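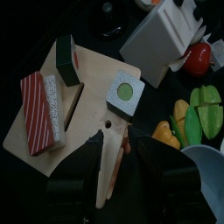

Wooden sushi on its board

About Solerness

Solerness is a toy library. Rozália Barta opened it above a key-cutting shop in Bradis with 46 toys, most of them her nephew's, and he has only recently forgiven her. We now have 2,469, and a lift that works on most mornings.

Members borrow up to four toys for three weeks. Late returns cost nothing, but you will get a letter, and Rozália writes a very good letter. Jigsaws are counted on the way out and again on the way in. We have learned to live with the difference.

Play food is the busiest shelf by some distance, and we keep it in both wood and plastic. The tea sets come next, then anything with wheels. Our one accordion is out on long loan to a family in Garba and we are in no hurry to have it back.
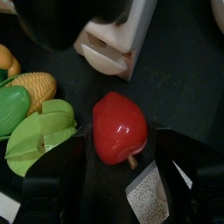 Where to find us

Second floor, Sastorov Yard, Bradis. Open from ten until four, closed all August. Prams can be left by the stairs — drums should be left at home.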